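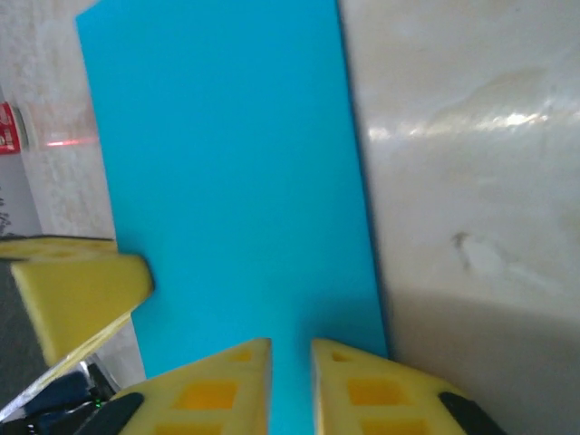
PRESS RELEASE – 10 Apr 2023

Clorkport night bus to run until June, fares held

The 703 night bus between Clorkport and Lumstead will keep running until the end of June, operator Urnbridge Coaches confirmed today. Service had been due to stop this month.

Fares unchanged. Same stops, same times, with one exception – the last bus out of Clorkport now leaves 13 minutes later, to meet the late train.

More than 400 people signed a petition to keep the route, many of them hospital and bakery staff on early shifts. Urnbridge Coaches met with residents in Lumstead last month and agreed to carry on while a longer contract is discussed.

Mwanaisha Kaijage, route manager: "We heard from people who had no other way home. A few of them had already started looking for other jobs. We want to get this sorted properly but it needed to keep going in the meantime."

Godfrey Mussa of the Lumstead Passengers Group said the group was "pleased, and tired". He added: "June is not far off. We'd like to see a full year agreed and we will be be asking for it."

Weekly tickets already bought remain valid for 28 days from first use. Anyone who asked for a refund after the closure notice can still have it – speak to the ticket office in Clorkport, cash or card.

New timetables go up at stops this week. Old ones may still be up in places, please ignore.

Notes to editors:
Interviews with Mwanaisha Kaijage availble on request, mornings best.
Timetable on request from the Urnbridge Coaches press desk.

ENDS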